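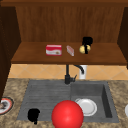 By R. Leitão

Chapter 4
Deposits, Charters and the Cost of Funds

A lender that does not hold a bank charter must borrow the money it lends. It usually does so through a warehouse line, a revolving credit facility secured by the loans themselves. The rate on the line moves with the market, and the provider may decline to renew it.

A chartered bank can fund the same loans with deposits. Deposits generally cost less than a warehouse line, but they bring capital rules, liquidity rules and regular examinations.

Consider Pledex, a consumer lender with $900 million in outstanding loans and over 2,000 borrowers in its smallest state. Its line from Drurargate Capital expires in June. Pledex can renew the line, sell loans to investors, or apply for a charter — a process that may outlast the line.

Section 4.1 defines cost of funds and net interest margin. Section 4.2 applies both measures to Pledex. Section 4.3 covers partner-bank agreements, in which a chartered bank originates the loans and sells them to the lender.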